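From: Keisha Begay
To: Barbosa lathe owners list
Subject: Re: Tailstock clamp slips under drilling load
Date: January

Valquíria Sales wrote:

> The tailstock on my 1947 Barbosa won't hold when I drill
> anything over 9 mm. I pull the lever down as far as it goes,
> start feeding, and the whole casting walks back along the bed.
> I've degreased the ways and the underside of the base twice.
> No change. The lever now stops almost parallel with the bed,
> where it used to stop well short of that. Is the eccentric
> worn out, or is there an adjustment I'm missing? The manual I
> have is the Orkari reprint and it skips from the headstock
> straight to the change gears.
>
> Also, does anyone have the torque figure for the clamp bolt?
>
> Valquíria

Valquíria,

The lever position tells you most of what you need. The eccentric only has a few millimeters of lift, and you are using all of it to take up slack before the clamp plate touches the underside of the bed. There is an adjustment. It is the nut under the clamp plate, and on most of these machines it has not been touched in decades.

Before you buy an eccentric, check the hardware. The clamp bolt on the early machines has an inch thread, and a lot of them have been given a metric nut at some point. It will start, it will feel tight after two turns, and it will strip slowly under load. If the nut wobbles on the bolt when run on by hand, replace both. A plain hex nut is all that was fitted originally. No flange, no nylon insert.

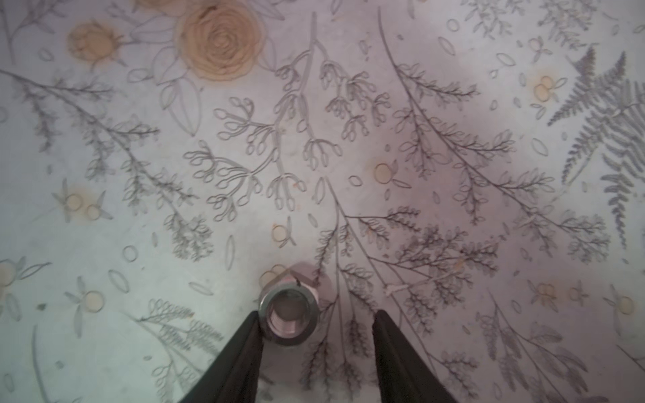 Procedure, assuming the nut and bolt are sound:

1. Slide the tailstock off the end of the bed. Put a board across the ways first, as the casting is heavier than it looks.

2. Clean the top face of the clamp plate and look for a bright line along each edge. Contact should be on both sides. If only one side is bright the plate is bent, or it has been put back the wrong way around. The side with the casting number faces down.

3. Measure the eccentric across its widest and narrowest points from the pivot. Anything under 3 mm of difference and it is worn. Mine was well over that and it had the same symptom as yours.

4. Refit the tailstock with the lever all the way up. Turn the nut until the plate just drags on the bed, then back it off a quarter turn.

5. Pull the lever down. It should go solid at 63 degrees or so from the rest position. If it gets to 90, go back to step 4 and take up another eighth of a turn.

6. Try a 9 mm drill in mild steel at your normal feed. Put a dial indicator against the back of the casting. Mine moves less than the width of a division.

On the torque figure: I have never seen one, and I don't think it would mean much, as the nut sets a gap and the lever supplies the force. The Stistico parts sheet lists the thread and the length under the head and nothing else.

Degreasing is worth doing but it won't make up for lost travel. I would put a thin film of oil back on the ways – dry cast iron rusts in my shop within a week.

If the eccentric does turn out to be worn, the one from the Flisero bench model has the same bore. The lever hole needs to be opened up slightly. I can send the drawing to anyone who wants it.

Keisha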